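How does a robot learn to tidy up?

Some robots follow a list of exact instructions. A robot in a car factory might lift the same door to the same place all day long. That works well when nothing changes. It doesn't work in a kitchen or a bedroom, where things are never in the same spot twice.

For that kind of job, the robot has to learn from examples. An example is a recording of the job being done properly from start to finish. If the job is "put the spoon in the box", then one example is one spoon going into one box.

At Pincombe, a small workshop in Berthorpe, people make these examples by hand. They hold a tool with two fingers that open and close, like a robot's hand without the robot. A camera on the tool records everything the fingers do. 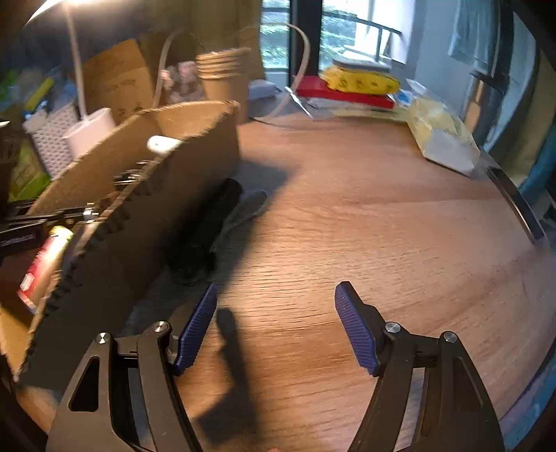

Each example begins with the fingers open. The person moves the tool towards an object, closes the fingers on it, carries it and lets go. Then they set up the table again and do another one. The things on the table are ordinary things. A spoon might lie next to a cardboard box, and a lamp might throw the shadow of the box right across it. You can still tell which part is spoon and which part is shadow. A computer has to learn that, so it needs to see plenty of spoons in plenty of different light.

Nomvula Zwane makes examples at Pincombe. On her first day, in September, she made 100. Her best day so far is 244. "Slow and smooth is better than fast," she says. "If I jerk my hand, the robot will learn to jerk too."

The workshop wants 3000 examples for this one job. When they are ready, a computer goes through them again and again. It guesses how the fingers should move next, checks its guess against what the person did, and changes itself a little each time. This is called training.

Examples that go wrong are sorted out by Mandla Moodley. If the spoon is dropped halfway, he marks the recording so it can be kept apart from the good ones.

Words to know

Gripper: the part of a robot that holds things.
Data: information that has been collected, such as recordings.
Training: using data to help a computer get better at a job.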